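Motholm Workshop News, September

Safety item: the cable fault on the two-arm table

Many of you have asked why the two-arm table in Motholm was closed for part of the month. I was on shift when the fault happened, and Réjean Chisholm asked me to write it down for the newsletter, so that the other sites can check their own tables. Nobody was hurt. One gripper was damaged and has been replaced.

The fault happened shortly after 4 in the afternoon. We were running the block sorting program, which we use before every software update to see that both arms still pick and place correctly. The run has 212 picks. The first 100 went well, and I noted nothing special in the log except that the left arm was a little slow when it returned to the start position. I thought it was the new speed limit. I should have stopped there and looked, and I did not.

A few picks later the left wrist turned to reach a block on the far side, and the cable of the gripper caught on the elbow. The arm continued to pull. The plug came halfway out of the wrist motor, the motor lost its position signal, and the gripper dropped with full speed against the table. The controller from Kumau is made to stop the arm when a signal is lost, and it did stop, but only after the arm had already hit the wood. The right arm did not stop at all. It went on with its own program and closed its jaw on the place where the left gripper was now lying.

I pressed the emergency button. From the first contact until both arms were without power, the log shows 3 seconds. This sounds short, but if a person had a hand on the table to straighten a block, it would be long enough for a bad injury.

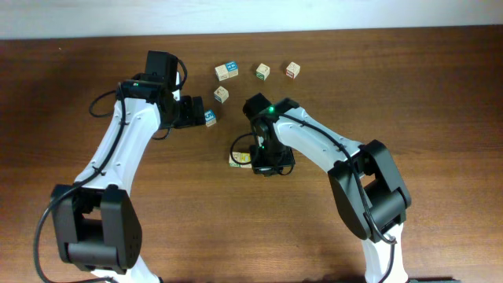
The cable is the part I want everybody to look at first. On our arms it runs on the outside, and between the gripper and the upper link there must be some free length, or the wrist cannot turn. Too much free length makes a loop that can catch on something. You will see that the left cable goes out in a wide arc before it comes back down along the white link, and the right one makes only a small loop before it follows its own link and passes over the elbow. When we opened the maintenance notes, we found that the free length was never written down. Each person who changed a cable had left the length that seemed good to him or her. We now use a paper template, which hangs on the inside of the tool cabinet door, and the length is checked by a second person.

The second problem is the stop signal between the arms. I had always believed that if one arm stops, the other one stops too. This was the case on the old table from Leclerc, and I think most of us took the habit from there. On the present table the two controllers are separate, and the connection between them has to be switched on in the settings. After the last update it was off. We have not found out if the update changed it or if it was off before. Réjean has sent the question to Kumau and we wait for the answer.

Until then, these rules are valid for the two-arm tables in Motholm and in Flokomen:

Before the first run of the day, turn each wrist slowly to both ends by hand control and watch the cable the whole time.

Test the common stop. Start both arms at low speed, stop the left one, and see that the right one stops also. Then do it the other way.

No hands over the table when the power is on, also not for a block that has fallen over. Press stop first, wait for the red lamp on the control box, then reach in.

If an arm is slower than usual, end the run and write it in the log.

The table is open again for normal bookings. The new left gripper has completed 100 picks at half speed, and we stay at half speed until the answer from Kumau is here. If your table has a different cable path, please send me a short note with a drawing, even a simple one. Cable ties for the new length are in the second drawer under the bench. Please do not take the blue ones, they are too wide for the wrist.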